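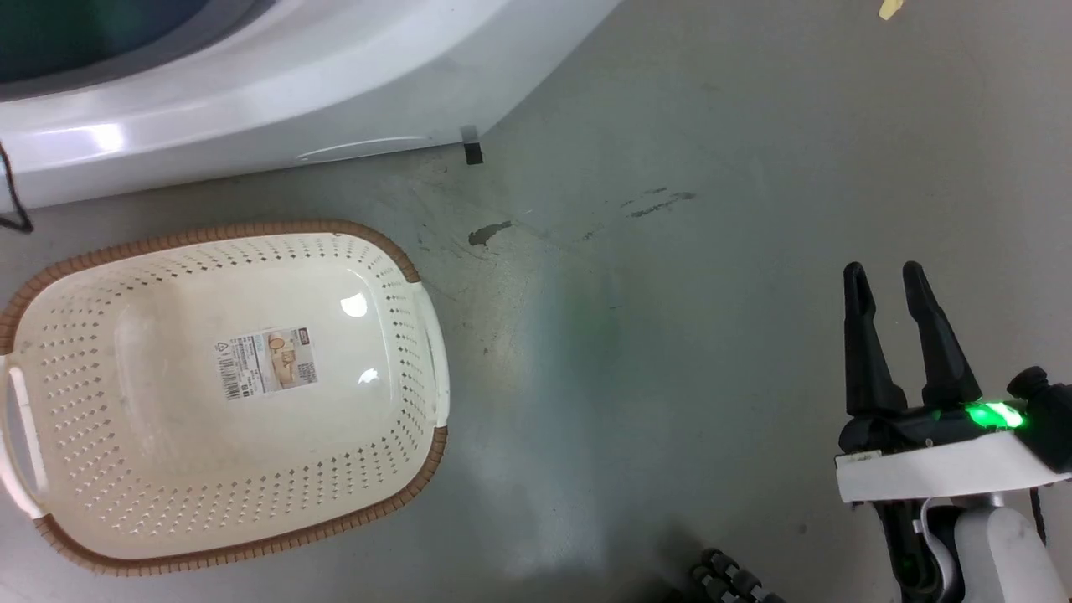 by Minari

October 26, 2022

I've been wanting to get inside the Homik soap works since March, so when they announced an open day I signed up the same minute! Six bucks, which got you the tour and two bars to take home.

You start in the old office, where a very patient guide tells you how the place went from laundry flakes to fancy bath soap (I missed half of it, I was reading the labels on the wall). Then it's through to the mixing room and oh, the smell. Lemongrass first, then something like warm crayons. My scarf still has it.

The best part for me was the cutting table. They push a whole slab through a row of wires and out come the bars, and we each got to do one. Mine came out crooked and I love it. They make 2000 bars on a good day, and every one gets stamped by hand, so I will never complain about the price again.

The curing room was a bit of a letdown, just racks and racks and a fan going. Also the gift shop line was terrible, go BEFORE the tour if you can. I got the last Nurnari, the gray one with sea salt.

Parking is behind the building and fills up fast. We ended up walking over to Huỳnh for noodles afterward and sat there sniffing our hands between bites.

1015 shares | 6 comments

Recent posts
A wet afternoon at the button museum
Two days of yarn barns
Candle fair, part 2

We use cookies to keep this site running. OK / Settings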